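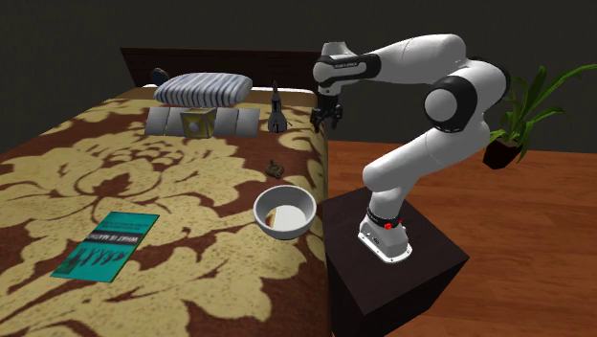

Spare Room Listings Open Again in June

The Dirnia house-share list reopens in June for members who want to rent out a bedroom over the summer. Last year 57 rooms were listed, most of them in Tutby and along the Correa bus line.

To list a room, fill in the form at the front desk or mail it in. Give the monthly rent, whether utilities are included, and the earliest move-in date. The listing fee is $20 lower than last summer for anyone who also listed then. Rooms must have a window that opens, a working smoke alarm and a door that locks from the inside.

Rents on the list ran from $469 to $1,552 last year. The high end was for whole upper floors with a private bath. We don't set prices, but we will tell you what similar rooms went for if you ask.

Deposits are capped at $200 for stays under three months. Please use the written agreement in the packet, even if you are renting to a friend. Two disputes last summer came down to who was paying for water.

The desk is open Wednesday until 7 p.m.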